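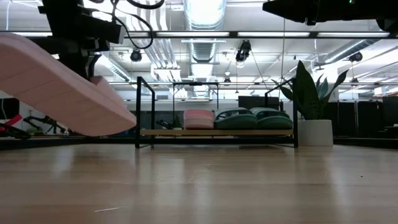
Pink foam over the hardwood floor.

Hello again! Last month I promised to tell you how the no-shoes month went at our place, so let me start with the socks. I ran out of clean ones by the second Monday (my own fault, I kept putting off the wash) and spent a whole evening padding around barefoot and complaining.

The floors did stay nicer. I used to sweep every night before bed and now I get by with 2 goes a week, plus a quick wipe by the back door when it rains. Ismael Holanda wrote in to say he keeps a basket of slippers for guests - great idea, and I stole it right away.

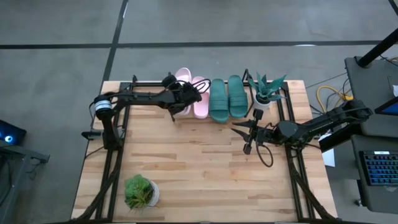

Pink slides and dark green slides, next to a little succulent.

My one warning is to put a chair by the door. Hopping on one foot with a bag of groceries is no fun at all! Give yourself 15 extra minutes before a dinner party too, as everyone stops to untie laces at once. Send me your own house rules and I'll print a few in May.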